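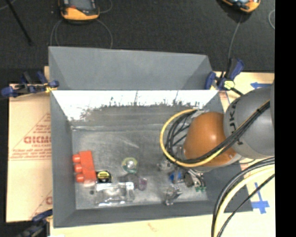 To: grasp-data list
From: Obadia Lema
Date: 8/11/25
Subject: Re: Bin-picking collection, round 2: labeling of clear objects and session limits

Dear colleagues,

Thank you to Hamisi Mutiso for the careful message quoted at the end. I have discussed its contents with the Tutton and Waweru sites, and the following is the agreed position for the rest of this collection round. Please treat it as replacing section 4 of the collection notes circulated before the start of the round. All other sections remain in force.

1. Clear and translucent objects

Hamisi is correct that the first-round set is weak in this area. Of the 1743 attempts accepted from that round, 464 were made on items the labelers marked as clear or translucent, and the majority of those were a single type of object. A model trained on such a set learns a good deal about that one object and very little about transparency.

For the present round, each filling of the bin should mix opaque items with clear or translucent ones. The clear bottles, wrapped parts and crumpled packaging held at Waweru are suitable, as are the tinted pieces. Hard toys, such as building blocks, may continue to serve as opaque items. Please do not sort the bin by type, and do not place items by hand once they have been tipped in. If an item comes to rest standing against a wall, leave it there. Attempts near the walls are scarce in the set, and we would like more of them.

2. Failed attempts

Failed attempts are to be kept. Several operators have asked whether a failure should be deleted when the cause is obvious, for example when the fingers close on the side of the bin. It should be kept in every case except a protective stop or a loss of communication with the arm. Those two cases are recorded under code S and are left out at export – they should not be removed by the operator.

The success label is applied after the lift, at the hold position, and not at the moment the fingers close. An item that leaves the floor and is dropped before the hold position is a failure with code D. Two items lifted together are labeled as a success with code M. The team training the model will decide later how to use code M, and we ask the sites not to anticipate that decision.

3. Bin, clamps and glare

The bin must be clamped for the whole session. If a clamp is moved, the session is closed, the calibration check is run, and a new session is opened with a new number. Tape marks on the work surface are not to be lifted or replaced between sessions.

On the question of glare, the sites have agreed not to paint or line the bin. Bare metal reflects strongly along the inner walls, and the depth readings suffer for it, but this is a condition the finished system will meet at Flotetti. Scratches and wear are likewise acceptable. What must not change during a session is the lighting. Blinds are to be set before the first attempt and left alone.

4. Session limits

The target for each site is 1288 labeled attempts. Sites that reach the target early should stop and inform the list. Additional attempts from one site would unbalance the set, and the Hundus server has no room set aside for them.

An operator should not label for more than two sessions in a row. The error rate found in the second review rose in the third session of the day at both sites.

5. Outstanding matters

(a) The label tool still offers the old code T. Please ignore it. Removal has been requested.
(b) Waweru has yet to upload its calibration files for the first week of November.
(c) Hamisi's proposal for a second camera is deferred to the next round. Adding a view at this stage would split the set in two.

Objections to any of the above should be sent to the list and not to me privately, so that both sites may see the reasoning.

With kind regards,
Obadia Lema
Data coordination, Tutton

On Friday, Hamisi Mutiso wrote:

> Dear all,
>
> I have finished reviewing the first-round attempts on clear objects and
> wish to raise three points before we go much further.
>
> First, the variety is poor. Nearly every clear item is the same small
> bottle, usually alone in the middle of the floor. We have almost no
> examples of a clear item touching another clear item, and very few of
> soft packaging.
>
> Second, the two sites are labeling drops differently. Tutton counts a
> drop during the lift as a failure. Some of our operators at Waweru have
> been marking it as a success if the grasp itself looked sound. I can
> relabel ours from the recordings, but I need a ruling first.
>
> Third, glare from the back wall is hiding the edges of clear items in the
> depth image. Would the group consider a matte lining, or failing that a
> second camera from the opposite side?
>
> I would also be glad of guidance on how many sessions one person may
> reasonably label in a day.
>
> Regards,
> Hamisi Mutiso
> Waweru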